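Clearing the Snack Wrappers Out of the Living Room

I put this off all through January, and then I sat down one evening and something crinkled under me. So! Wrappers first, everything else after. It takes me one mug of coffee and I do it in the same order every time.

1. Start with the seat

Go for the sofa before the table. Foil packs love a throw, especially where the fabric bunches up into folds, so run your hand along the wrinkles and then down behind any plush toys (our yellow duck sees it all). Pick up each wrapper by itself and tip it over a bowl before it goes anywhere. A torn one will drop crumbs from both ends.

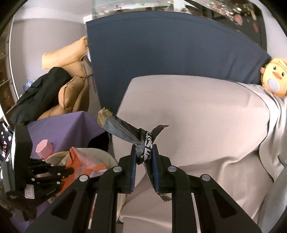 Black and silver foil with a gold end, torn open.

2. Move on to the table

My friend Rattana Chaimongkol sweeps the whole lot into a bag with her forearm, and she has thrown out full packets that way more than once. I go piece by piece. Give every packet a little squeeze: if it's puffy or there's something solid inside, it stays. Flat and crinkly goes. Paper cups get stacked separately, and bowls and toys stay put until the packets are sorted, or you'll be chasing them all over that purple top.
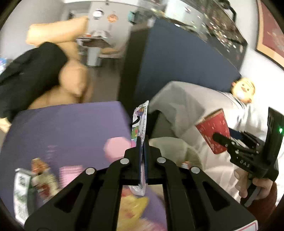 3. Bag it and shake out the cloths

Press the wrappers flat and stuff them all inside the biggest one, it saves a ton of room in the bin. Then take the throw outside and give it 2 good shakes. Cushions too, if you can face it. Wipe the table last with a damp cloth and put the unopened snacks back in the cupboard, top shelf if you have kids.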